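Teaching Drawers by Hand: An Interview With Ylva Lundgren

The Cekano Institute has published the first results of its study on household furniture and two-handed robot control. The work was led by Ylva Lundgren, a senior researcher in the manipulation group, with Signe Grønli responsible for data quality. Both spoke with the institute's news office on Aug 8, 2021.

The study asks a narrow question. When a robot policy is trained only on recordings made with handheld grippers, how much does the variety of furniture matter, compared with the number of recordings? Dr. Lundgren's group collected 700 demonstrations of opening and closing drawers. One policy was trained on 500 of them, all recorded at a single plain cabinet. A second was trained on only 123, spread over many different pieces.

"We expected the larger set to win on simple drawers and lose on difficult ones," Dr. Lundgren said. "The smaller set did better on both. The gap on simple drawers was small, and I would not want anyone to build too much on it. On the difficult ones it was clear."

The remaining 77 demonstrations were held back and used to check the training. The final tests were carried out on a two-armed robot in the Zistholm laboratory, with furniture that did not appear in either set.

Why drawers

Drawers were chosen after a long discussion within the group. Ms. Grønli had argued for cupboard doors, which swing along a fixed arc and are easier to score. Dr. Lundgren preferred drawers for the way they stick.

"A drawer that is pulled a little to one side will bind," she explained. "A person feels this and corrects it with the other hand. We wanted that correction in the data. It is a very small movement, and in our earlier work we had filtered it out as noise."

The group's earlier method, called Tusine, removed any pause longer than a set limit. In the new study the pauses were kept. Ms. Grønli reviewed the recordings herself and marked each one for grip, path and final position. Recordings in which the fingers slipped were also kept, provided that the operator recovered and finished the task.

"I was against keeping the slips," she said. "I am still not fully comfortable with it. We ran the training both ways, and the version with slips recovered more often in the tests. So they stayed in."

Small knobs and carved fronts

The pieces that gave the operators the most trouble were ornate ones. A flat bar handle can be gripped from several angles, while a small knob leaves little room for error - and a hanging ornament can move as the fingers close around it. Mirrors were a separate concern, as they show the camera a second room that the policy must learn to ignore.

"We had one internal review where the question was whether to leave mirrors out," Dr. Lundgren said. "Homes have mirrors. We left them in."
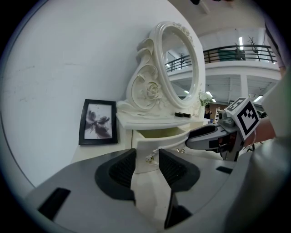

Next steps

The group plans to release the recordings in December, together with Ms. Grønli's review notes. A follow-up study will look at drawers that contain objects, where the load shifts as the drawer moves. Ingvild Kvam will join the project to lead that part of the work.

Dr. Lundgren was careful about the limits of the present result. The tests used one robot and one type of finger pad, and every operator had been trained by the same person. "Another laboratory should repeat this with its own operators," she said. "We will provide the protocol to any group that asks."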